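Speaker notes: What a tabletop cell costs after the arm is paid for
Genalyn Saludo, equipment planning, Vanent. Updated 24/08/2025. 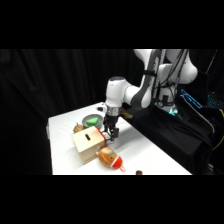 Slide 1. Scope

Keep this short. One arm, one parallel-jaw gripper, one table, mixed objects. Purchase, first-year spend, and what to put in the plan for year two. No vision software licensing; Nestor Manalo covers that after the break.

State the audience assumption: they have sign-off on a small equipment line and have already had at least one quote.

Slide 2. Where the money goes

The arm is 66 percent of the first-year total in our plan. Most quotes we receive stop there. The remaining 34 percent is spread over lines that different people approve, and that is where requests stall.

Read the lines aloud, do not discuss each one:
Gripper and mounting flange
Spare fingers
Table, cover cloth, base drape
Backdrop
Cable management
Objects and containers
Workstation
Installation and acceptance test

Pause for questions on installation. Someone usually asks whether the vendor includes it. Riltance did in our case, Lagman did not. Check the quote for the word "commissioning" and ask what it covers in hours.

Slide 3. Gripper

Two-finger parallel jaw is the default choice and the cheapest to keep running. Points to make:

Stroke first. Measure the widest object you intend to pick across its narrowest graspable side, then add clearance. A toy shaped like a football lying on its side and a small potato-sized item set different limits.

Payload on the arm data sheet is at the flange. Subtract the gripper and the adapter before comparing models. Two of the three quotes we compared changed rank after this step.

Order fingers with the gripper. Lead time on a separate order was 29 days. We now hold 3 sets.

Slide 4. Objects and containers

This line looks trivial and gets cut. Do not let it be cut.

Plan for at least one container with a slot, such as a plywood cube with an opening in the top, and at least one open one, such as a shallow bowl. Slot insertion and open placement load the schedule differently. Insertion trials run longer and wear objects faster at the edges.

Buy duplicates at the start. Suppliers change toy colors and dimensions without changing the part number. We budget for 100 objects per year, including replacements, under consumables. If your finance system classes them as equipment, each one gets an asset tag, and you do not want that.

Slide 5. Table, cloth, curtain

White table cover, black curtain behind, black drape over the mounting structure. Total cost is small. Put the cloth under consumables too.

Table stiffness matters more than table price. Ask for the deflection figure at the mounting edge. If the supplier has none, budget for a separate base.

Leave room at the back of the table for the arm base and its cables. Our first floor plan allowed for the tabletop only and had to be redrawn. Add the service clearance from the installation manual on the base side.

Slide 6. Cables

External cable bundles along the arm need slack at every joint. Specify the bundle length for the full range of motion you will use, and include one spare gripper cable. It is a common failure item in our maintenance log and a cheap one to stock.

Slide 7. Year two

Service contract: Ornent quoted by calendar year, Riltance by operating hours. Convert both to the same basis before comparing. At our use rate the crossover is around 3 shifts a week.

Keep a line for downtime. We do not insure for it. We hold a reserve and release what is left in October, after the second service visit.

Slide 8. Template

Show the spreadsheet. Columns are item, approver, lead time, class (capital or consumable), quote expiry. Point at quote expiry. Two of ours lapsed while the capital request was in review and came back higher.

Send the file on request. Hand over to Nestor for the licensing section.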